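Clukar two-finger gripper - demo unit and simulator package

We've had the Clukar on the bench since January, and I finally got to show it off properly at our open day at Plorkelport. What a morning! Doors were at 10 and there was a queue for the simulator before I'd found my tea.

So, what you get: the gripper itself, the mounting plate, 2 sets of fingers (standard and wide) and a licence for Samir, the simulator we use for trying out grasps before going anywhere near the real arm. The cable is over 5 metres long, and yes, you can order it shorter.

Most visitors wanted to see it pick up flat things, which is where a lot of grippers get in a muddle. We ran prints and cards in Samir on the big screen all morning and let people fiddle with the finger gap and closing speed themselves - the kids were far better at it than me. If you missed it, Grarex will lend the demo kit for a fortnight. The deposit is £200, or £300 with the wide fingers, and you get it back when the box comes home.

Samir runs on a fairly ordinary laptop, though do close everything else first. The view you work from is the one looking out past the fingers, as with this landscape print held between them.

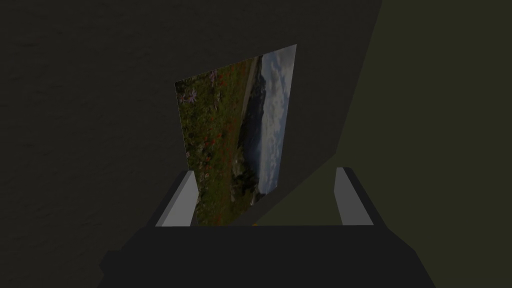 Senan Heffernan wrote to us afterwards that he'd found the closing speed slider a bit touchy on his trackpad, and asked whether the loan kit comes with a proper mouse.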